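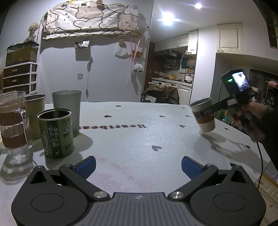 Four vessels on a white tabletop. A vessel is anything hollow made to hold something.

Why Do We Need Things to Put Things In?

2023-11-28

Try to carry water across a room in your hands. Go on, do it over the bathtub! You scoop up a good big handful, you squeeze your fingers together, and you still end up with wet sleeves and about one sip. I tried it this morning and got my socks too.

Now imagine that the river is a long walk away and your whole family is thirsty. That was a real problem for people a very long time ago, and they solved it with whatever they could find. Big seashells. Coconut shells, if they lived near coconuts. Gourds, which are cousins of the pumpkin (you can dry one out, scrape out the insides, and it makes a pretty good bottle). Ostrich eggs, too! One ostrich egg holds as much as a couple dozen chicken eggs, so you can see why people liked them.

Then came clay

Clay is a kind of very fine, sticky earth. When it's damp you can squash it into nearly any shape you like. When it dries it gets hard, but there's a catch: put water in it and it slowly turns back into mud.

The trick is fire. If you heat clay until it's really, really hot, much hotter than your oven at home, it changes for good. It won't go back to mud no matter how long you soak it. People found this out more than ten thousand years ago, and we're still doing it.

I got to see an old pot up close at the little museum in Hondberg, where they have 267 pots, jars and bowls on the shelves. My favorite is a lumpy storage jar that's around 3000 years old. Near the bottom there's a dent, and it's a thumbprint! Somebody picked the jar up before it was dry and left a mark. I held my own thumb near the glass to compare, and mine was bigger.

How do you make a pot without a wheel?

You make snakes. Roll the clay into long ropes, then wind them around and around on top of each other like a sleeping snake. Smooth the bumps with your fingers and you have a coil pot. At the pottery studio in Skina I made one that leaned so far to one side it looked like it was listening to something.

A potter's wheel is faster. The clay spins, and you press your hands into it while it goes around. It looks easy. It is not easy! Mine flew off.

Why are they different shapes?

Look in your kitchen and you'll find plenty of clues. A narrow neck makes it harder to spill, so it's handy for bottles. A wide mouth lets you get a spoon in. A handle keeps your fingers away from hot soup, and a spout sends the drink where you want it to go (most of the time).

Some old jars even had pointy bottoms. They could be packed close together in a ship, or pushed into sand so they stood up by themselves.

Something to try

You need 2 lumps of air-dry clay, each as big as a plum. Make one into a pinch pot by pushing your thumb into the middle and turning it while you pinch the sides. Make the other into a coil pot. Leave them somewhere airy until they're hard, then fill them with dry rice and see which one holds more.

Don't put water in them, though. Remember the mud?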